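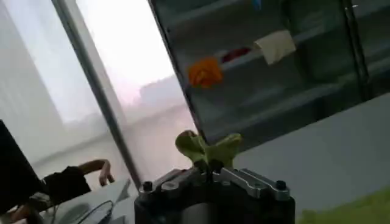

Do I need the finger set from the Plovunetti kit to fold cloth?
Soft fingers of any make will do, as long as the tips close flat and don't leave a gap you can slide a playing card through. Mine came off a print run Urmila Dhillon did in July, and I've had no reason to swap them.

Section 6. Folding a shirt with two arms

I wrote this part after getting through Sections 4 and 5 on my own bench at the Collstead workshop, so I'm assuming your arms are bolted down, both grippers answer to the open and close commands, and the Becerra controller is showing two green lines at start-up. If you only see one, go back to 4.3 and reseat the wrist cable.

1. Pick a plain T-shirt in one bright color. Prints and stripes confused my edge finder no end, and I wasted most of a weekend thinking the arms were at fault.

2. Lay the shirt lengthwise across the table, parallel to the near edge. Smooth it out, but don't iron it – a few wrinkles are fine.

3. Park your laptop on the left, well clear of the elbow. Run the sweep test (menu 2) with no shirt gripped and watch how far the left arm swings before you settle on a spot. 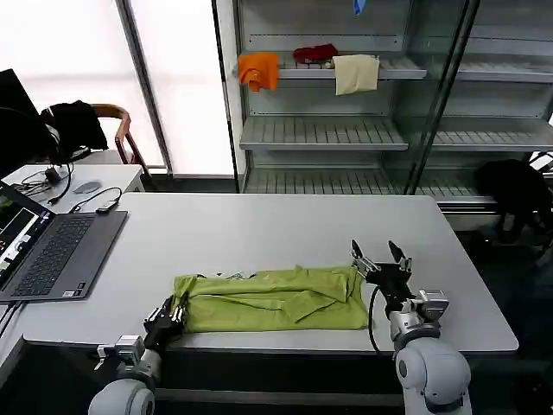 Fig. 6-1. Left gripper closed on the end of the shirt, right gripper open.

4. Close the left gripper first. I start at 45 percent force and go up from there. If the cloth slips, raise it a little at a time.

CAUTION: Keep your hands off the table while either arm is powered. The stop button belongs where you can slap it without looking. Eoin Mac Mathúna taped his to the underside of the table once and then couldn't find it, so please put yours on top!

5. Bring the right gripper down to the cloth with its fingers open, stop, and check the cable. You want a lazy loop with enough slack for a full turn of the wrist (mine takes up more than I expected).

6. Close the right gripper and lift both sides together. Keep the lift small. If you go high the shirt sags in the middle and the fold lands crooked. 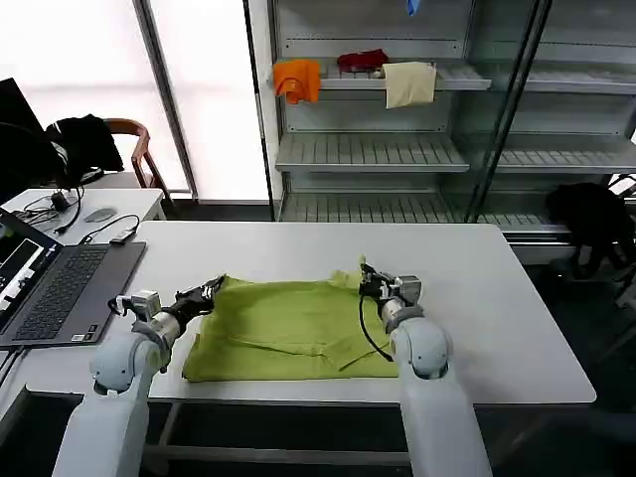
Fig. 6-2. Both grippers holding the upper part of the garment.

7. Move both arms toward you at the same speed, lower, and open. The slow preset is 561 in the Humesport motion table, and I'd stay on it until you've had a good run of clean folds.

Note: If one side lets go early, don't chase it with the other arm. Open both, lay the shirt out again by hand with the power off, and restart from step 4.

8. Save the run under a new name. The log holds roughly 2,000 entries and then starts writing over the oldest ones, and I lost a very nice sleeve fold that way.

Sleeves are in Section 7. Long sleeves I'm still fighting with.

Last revised August 2, 2019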